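Getting Sticky Stuff Off Jars, Shelves and Everything Else

July 19, 2018

I am a little bit obsessed with saving jars. We hit 70 this summer (mostly from Grelgate pickles, the greatest pickles there are!), and every one of them came with a label that did not want to leave.

My favorite trick is still plain cooking oil and baking soda, equal parts, mashed into a paste. Smear it over the gummy patch, walk away for half an hour, then rub with an old washcloth and wash with dish soap. I love how well this works! 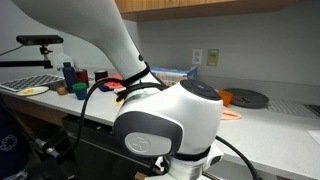

For price stickers on plastic, go easier. Warm the sticker with a hair dryer on low, lift one corner with a fingernail and pull slowly — really slowly — so the glue comes along with the paper. Skip the oil on unfinished wood, where it can leave a dark spot.

Shelf liner is the big one. I peeled a whole pantry's worth last November with white vinegar and an old gift card, and the shelves came up beautifully. Lay a vinegar-soaked rag on the leftover glue for ten minutes, scrape, wipe with water, and let everything dry overnight before the cans go back.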